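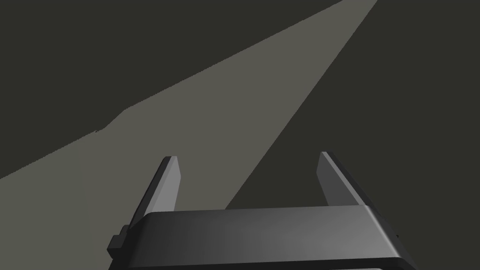

Weekend baker wanted at Tefera, Kilside

Hi, I'm Fasil Ambaye, and I run the little bakery at the bottom of Kilside hill. We need another pair of hands for the early shift — and I do mean early, we light the ovens at 2 in the morning!

You'd be shaping loaves with me and Etornam Agbeko, who taught me most of what I know about rye. On a busy weekend we bake 700 rolls. 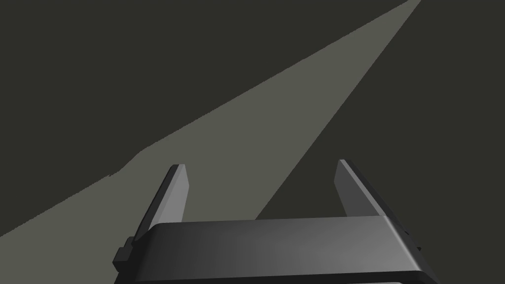 Most of those go out to the cafes in Stidside, so you'll help load the van too (the trays get heavy). We're done by 11 and there's always breakfast, usually eggs and whatever came out a bit lopsided.

What I'm looking for

Some time spent in a kitchen, any kitchen
Okay with flour in your hair
A way to get here before the buses start

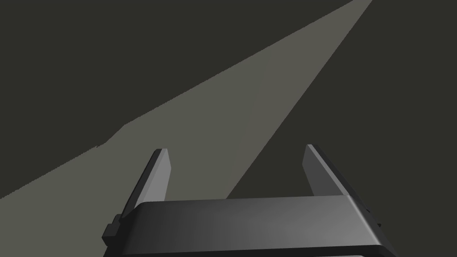

How to apply

Drop a note through the door or ask for me at the counter. Tell me what you like to bake — I read every one. We'd love you to start in March.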